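Counter Clutter: Fourteen Kitchens Before Anyone Cleaned Up

Text and selection by Greer Haldane
December 17, 2020

I have never trusted the tidy kitchen photo. One lemon, one linen towel, a knife that has plainly never met an onion. When Annag Mowat asked me to put together a gallery on making smoothies and fruit drinks at home, I said I would do it on the condition that we showed the table as it gets used, plastic bags and all. She agreed faster than I expected, which made me suspicious of that too.

We had 274 pictures to choose from. Most of them made the same point, so the gallery is going up in parts, and this first part is short.

The blender people like to talk about the 3-minute breakfast. Kinora prints it on the box. I have timed mine and I get 14 minutes, and that is with the fruit already in the house. The blending is quick enough. The rest goes to opening packages, finding the cup, and moving things off the spot where I wanted to put the other things.

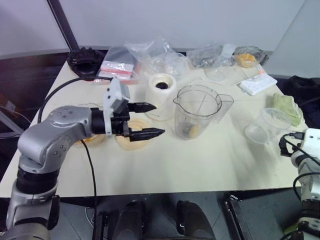

Do you need a measuring pitcher if the blender jar already has lines on it?
Most people can skip it. The lines on a jar are good enough for a drink, and a pitcher is one more thing to wash. I would keep one for baking, where a little too much milk matters.

A clear plastic pitcher with a small yellowish piece of food at the bottom, a cup on its side, a crumpled light green cloth over by the edge. The bags take up more of the table than I would like, and I say that as someone who keeps every bag.

Jadwiga Tokarz wrote to tell me the answer to bags is a set of matching tubs. She swears by the ones from Trekik. I bought a set in February and now I have the tubs and the bags – the fruit still comes home in plastic, whatever I decant it into later. I am willing to be persuaded, but it would take more than a drawer full of lids.

The power strip is the part I will defend. Every glossy kitchen hides it, and every kitchen I have cooked in has one within reach. Keep it well back from anything you pour.

Part two has 20 pictures and covers sinks. Send complaints to Annag, who has promised to read them.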